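Gray Marble-Pattern Work Tables: Your Questions

April 28, 2023
By Memidow

I get a lot of mail about the gray marble look on a work table, so I've put my answers in one place. 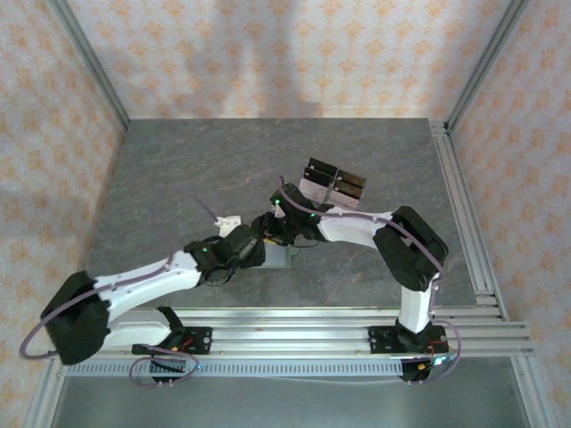
One reader wrote in that marble patterns belong in a kitchen, and that a work table should be plain white so you can find your screws. Fair point about the screws! I get to those further down.

Why marble pattern at all?

Because I like it, mostly. I had a plain white top before and every pencil mark and coffee ring jumped out at me from the doorway. Gray with some movement in it forgives a lot. It also makes a spare room feel less like a shed, and if you spend as many evenings at the table as I do, that counts for something.

Don't you lose small parts on it?

Sometimes, yes. Silver screws are the worst, and anything gray or clear comes next. I keep a plain dark tray on the table and all the tiny stuff goes in there before I open anything up. If something does get loose, turn off the overhead light and lay a flashlight flat on the table. Even the smallest washer throws a shadow that way.

Light gray or dark gray?

Light, for me. Dark looks gorgeous for one afternoon and then shows every speck of dust (plus, in my house, cat hair). If you can, bring home samples of both and leave them under your own lamp for a couple of days. The store in Ambrose where I got mine had lighting so yellow that I thought I was buying beige.

How big should the pattern be?

Smaller than you think. Big sweeping veins look great on a long counter, but on a small table you may end up with one fat stripe running straight through your work area – and you'll look at it all day. I'd go for the soft, cloudy kind.

What do you clean it with?

A damp cloth and a drop of dish soap, then a dry cloth. I tried Emix for a while and it did lift marker, but it left a haze I had to buff out, so now it only comes out for emergencies. Check what the maker of your own top says before you use anything strong. And please, no scouring pads. I have a dull patch the size of a pancake from learning that one.

Can I solder on it?

Put a heat mat down first, whatever the top is made of. A pattern can look like stone and mark like anything else.

How much of the table do you keep clear?

I try for a space 20 inches wide in the middle, right where I sit. Only the thing I'm working on gets to live there. Tools go to the sides, and manuals go on the shelf, or on the floor if it's been that kind of week. A small circuit board doesn't need much room, but the lid, the cable and the other lid do.

Does a frame or rail along the edge get in the way?

Depends which edge. Along the back I barely notice one. Along the front it's where your forearms go, so look for corners that could catch a sleeve. Dust loves to settle in the grooves, too. An old toothbrush gets it out, and I go over mine every 14 days or so, when I remember.

Where did you buy yours?

Drodosness, the summer before last. They've changed the range since then and I can't find my exact gray in it anymore. Sorry! People keep asking and I keep having no good answer.

Is it too shiny for taking pictures of projects?

A glossy one can be. I pull the lamp off to one side and the glare mostly goes away. Matte is easier if you take a lot of photos for listings or build notes, and if I were starting over I'd probably pick matte.

How often do people ask you about this?

This page had 1,853 visits in August, before I'd even written half of it. The cleaning question is way out in front. If yours isn't on the list, send it over and I'll add it the next time I update.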